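Results and What We Learned About Small Objects

Our group, which we named Sandness after the dorm hallway where we first met, wanted to see whether a two-armed robot could learn to pick up flat things from soft surfaces by copying us. We recorded 70 demonstrations in June, all of them on a bed, and trained our Sisis policy on 53 of those (the rest had long pauses in them and we were sad to let them go!).
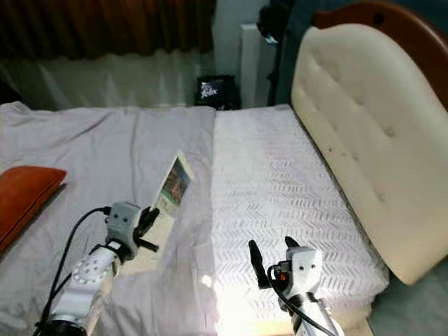

Cards were harder than we expected. On 40 test tries the policy got a firm grip 32 times, and most of the misses came when the fingers pushed into the bedding and the card slid along with the cloth. Going in at a slant helped a good deal, so we added that to our notes for the next round of demonstrations.

We would still like to try passing a card from one arm to the other, and Mofokeng, our second policy, is being trained for it now.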